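Grukville Room Names, a little word list

Hi! I made this because I kept losing my own notes. It's a plain list of what people in and around Grukville call the parts of their houses, and it has grown a lot bigger than I planned (it started as one page in October, when I was bored and had a cold).

What you get: 288 entries in one CSV file. Each row has the word, the plain meaning, the part of the house it belongs to, and which side of town I heard it on. Of those, 284 have a meaning I'm happy with. The other four are marked "unsure" and I'd love some help with them!

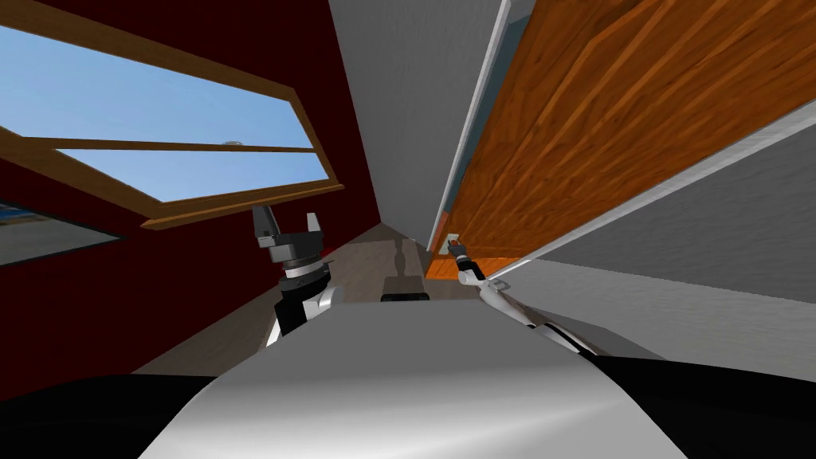 The east side words are the fun ones. Over there a pantry is a "sung" (small s, please, the one with the capital is the street), and a back hall is a "lovey," which I think comes from the old Lovitz building, but don't quote me on that.

Spelling is a mess. I picked whichever version I'd seen written down most and put the rest in the "also" column, split by semicolons. If you load it in Hileo, set the separator to comma first or that column goes all over the place.

Version 7 is the current one, last changed Thu 14 April. Use it for whatever you like, just keep my notes file with it. Fixes go in the issues tab, one word per issue please.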